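Humor Writing Workshop
Week 6 handout: The Mock Encyclopedia Entry
Instructor: Salamatu Sani
October 15, 2024

Welcome back, everyone, and thank you for the drafts, which I read over two evenings with a great deal of tea and quite a lot of laughing out loud. Last week we did fake advice columns. Tonight we move on to the parody reference article, my favorite thing to teach and, I'm sorry to say, the one that goes wrong most often.

The first thing to settle is the voice. An encyclopedia sounds calm and slightly bored, and your entry should too, even when it is reporting that the founder of Denddale was a goose. Evie Stockdale's draft from the May group is still the one I pull out (she kindly lets me). It begins: "Denddale is a market town of 351 residents, 108 of whom are on speaking terms." Look at how plain that is! No exclamation marks, no winking, and the number does the work. She could have written "hardly any of whom," and we would all have smiled politely and forgotten it.

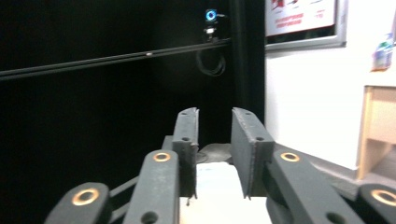 Now, on to inventing your own subject. Pick something small and dull, and give it far more history than it deserves. A made-up cartoon hero is fine, and so is a breakfast cereal or a minor war, but I've had the best results from ordinary objects treated with enormous respect. Take two dark gray pads standing slightly apart, with a narrow gap between them. A nervous writer goes straight for the pads. A braver one writes the whole entry on the gap: who first claimed it, the Lashari treaty that divided it, the long quarrel over whether it may be crossed on Sundays. You can keep that going for a page if your face stays straight.

Then there is the matter of running jokes, where I will nag you a little. In my own old piece on the Wasex, a musical instrument played only by people who dislike music, I brought back the same angry bishop in every section, and by the fourth visit even my sister had stopped laughing. Bring a joke back twice, and change it each time - the bishop is angry, then the bishop is learning the Wasex, then the bishop is on tour.

Please also keep your targets imaginary, or at least very, very dead.

For next week: write an entry of up to 300 words on Drirkero. I'm not telling you what Drirkero is. It needs an opening definition, one section heading, and a "See also" list with at least one item that makes matters worse. Underneath, add a footnote of no more than 80 words that contradicts the entry. Bring two printed copies, one for me to scribble on and one for your reading partner, and do try reading it aloud at home first, in your dullest voice.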